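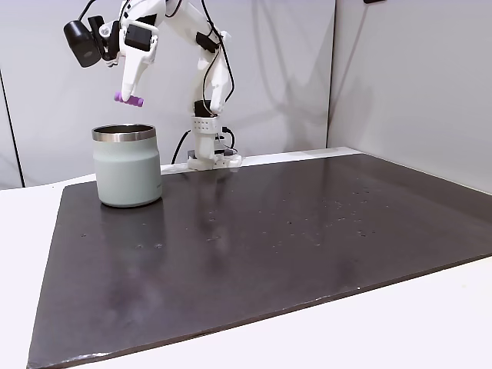

3 Washing, draining and storing the small parts

This section applies to the Pramorura countertop wash set in the Esby and Porkholm versions. It covers the small parts only: the ribbed sleeves, the plain caps and the narrow spouts. Instructions for the jug and the bottles are given in Section 4. The present text was revised on January 21, 2025 and replaces the loose sheet supplied with sets packed before November.

The small parts should be washed before they are used for the first time, after every use, and whenever the set has been kept in a cupboard for longer than a month.

3.1 Items required

The following should be placed within reach before work begins:

- the tumbler from the set
- the measuring jug (900 ml)
- mild washing-up liquid, without bleach or added scent
- the narrow brush
- two clean, dry cloths that do not shed lint
- the storage tin and its lid

Note: The Ruggiero brush sold with earlier sets has a thicker neck. It may be used for the caps, but it must not be pushed into the ribbed sleeves.

3.2 Preparing the work surface

1. Clear the worktop beside the sink. Food, keys and papers should be moved elsewhere.

2. Wipe the surface with warm water and a little washing-up liquid, then wipe again with plain water.

3. Fit the plug or a fine strainer in the drain. Small parts are easily lost, and a sleeve that has passed into the waste pipe should not be used again, even if it can be recovered.

4. Stand the tumbler on the level part of the worktop, away from the edge.

5. Lay one of the cloths flat to the side of the tumbler. This will be the draining cloth. The second cloth is kept dry until step 3.5.

Caution: Do not work on a surface that has recently been treated with descaler, oven cleaner or polish. Rinse such a surface thoroughly and allow it to dry before placing any part on it.

3.3 Soaking

1. Pour 200 ml of warm water into the tumbler. The water should be comfortable to the hand. Boiling water must not be used.

2. Add one drop of washing-up liquid and stir gently until it has dispersed. A thick foam makes it difficult to see whether the folds of the sleeves are clean and takes longer to rinse away.

3. Lower the parts into the water one at a time. Hold each sleeve over the opening of the tumbler and release it close to the water. Parts should not be dropped in from a height or tipped in together.

4. Turn each sleeve once under the water so that trapped air can leave it. A sleeve that continues to float should be filled at the open end and lowered again.

5. Leave the parts to soak for 11 minutes. Parts that have been in contact with milk, juice or syrup may be left for twice this time, in which case the water should be changed halfway through.

Note: Caps and sleeves may be soaked together. The spouts should be soaked separately, as their edges can mark the sleeves.

Caution: The small parts and the filled tumbler must be kept out of the reach of young children and pets at all times. Do not leave the work area while parts are soaking if children are present.

3.4 Cleaning and rinsing

1. Take one sleeve from the tumbler and hold it lightly between finger and thumb, near the middle. It should not be squeezed flat.

2. Pass the narrow brush through the open end and turn it slowly. Do not pump the brush up and down.

3. Clean the outside by drawing the brush round each ridge in turn, beginning at the upper end and finishing at the rim. Residue tends to gather in the folds, and these deserve more attention than the smooth areas.

4. Hold the sleeve under a gentle stream of clean water. Allow water to run through it from one end, then turn it over and repeat from the other. A strong jet is not needed and will spread water well beyond the sink. Some splashing is nevertheless to be expected, particularly where the tap is high - drops will settle on the surrounding surface and should be left until all the parts have been rinsed.

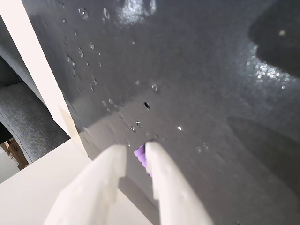 It is better to finish the rinsing in one operation and wipe down once, at the end, than to keep stopping to dry the surface with a cloth that will be needed for the parts. If a part is put down on a wet area during rinsing, it should be passed under the tap again before it goes on to the draining cloth.

5. Repeat the rinse 3 times for each sleeve. If the surface of the part still feels slippery, continue until it does not.

6. Clean the caps and spouts in the same manner. The brush may be used with more pressure on these parts.

7. Empty the tumbler, rinse it and set it upside down to drain.

Caution: Wire wool, scouring powder and the rough side of a washing-up sponge must not be used on any of the small parts. Knives, pins and cocktail sticks must not be used to pick residue from the folds.

Note: The small parts are not suitable for the dishwasher unless they are held in a closed basket on the upper rack. Even then, washing by hand is recommended for the sleeves.

3.5 Draining and drying

1. Shake each sleeve once over the sink to remove loose water.

2. Pick the sleeve up by its sides and turn it so that the open end is uppermost. Look into the opening and check that no water or foam remains in it. The ridges should be visible as separate folds, evenly spaced, with none of them pushed inwards.
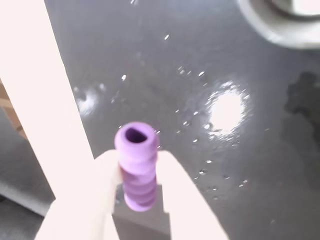

Figure 3.2 Ribbed sleeve held upright for checking, open end uppermost.

3. If a ridge has been pushed inwards, ease it out from inside with the tip of a clean little finger or the blunt end of the brush. Rinse the sleeve again afterwards.

4. Stand the sleeve on the draining cloth on its wider rim. Leave a gap between neighbouring parts so that air can pass between them.

5. Leave the parts to drain until no drops remain on the outside. In a cool or damp kitchen this may take several hours, and it is often convenient to leave them overnight.

6. Pat each part with the second, dry cloth. A twisted corner of the cloth may be used for the inside of the sleeves.

7. Wipe the worktop and the area around the sink. Remove the strainer and check it for parts before rinsing it.

Caution: Do not dry the small parts in an oven, in a microwave, on a radiator or with a hairdryer. They should not be left on a sunny windowsill.

3.6 Inspection

The parts should be inspected in good light before they are put away. A part must be withdrawn from use if any of the following is found:

- a split or tear at the rim or between two ridges
- a ridge that does not return to its shape after being eased out
- a sticky or chalky surface that remains after a second wash
- dark spots inside the opening that cannot be brushed away
- a smell that persists once the part is fully dry

A slight change in colour after long use is normal and does not of itself require replacement. Where there is doubt, the part should be compared with an unused spare.

Withdrawn parts should be placed in household waste. They should not be kept in the storage tin with sound parts, where they may be taken up again by mistake.

3.7 Storage

1. Make sure that every part is completely dry. Moisture sealed into the tin will cause staining and an unpleasant smell.

2. Place the caps in the bottom of the tin, then the spouts, with the ribbed sleeves on top. The sleeves should stand upright. They should not be pushed one inside another or pressed down to make room.

3. Fit the lid without forcing it. If it does not close easily, the contents should be rearranged.

4. Keep the tin in a dry cupboard, away from the cooker and from strong-smelling goods such as spices and cleaning products.

Note: The Porkholm version is supplied with a divided tin. The larger compartment is intended for the sleeves.

3.8 Common difficulties

Foam continues to appear when the sleeve is rinsed.
Too much washing-up liquid has been used. Soak the sleeve in plain warm water for a few minutes, then rinse again from both ends.

White marks are left on the parts after drying.
These are usually caused by hard water. Wipe the part with a cloth dampened with a little white vinegar, rinse well and dry by hand. Vinegar must not be left standing in the sleeves.

The sleeve falls over on the draining cloth.
Check that it is resting on the wider rim and that the cloth is flat beneath it. A folded or thick cloth does not give a steady base.

The brush will not pass through the opening.
Check that the correct brush is being used (see the note to 3.1). If the brush is correct, look for an inward fold near the top of the sleeve and ease it out as described in 3.5, step 3.

A part is missing after washing.
Examine the strainer, the folds of both cloths and the inside of the tumbler before running any further water into the sink. Replacement parts may be ordered separately, using the list in Section 7.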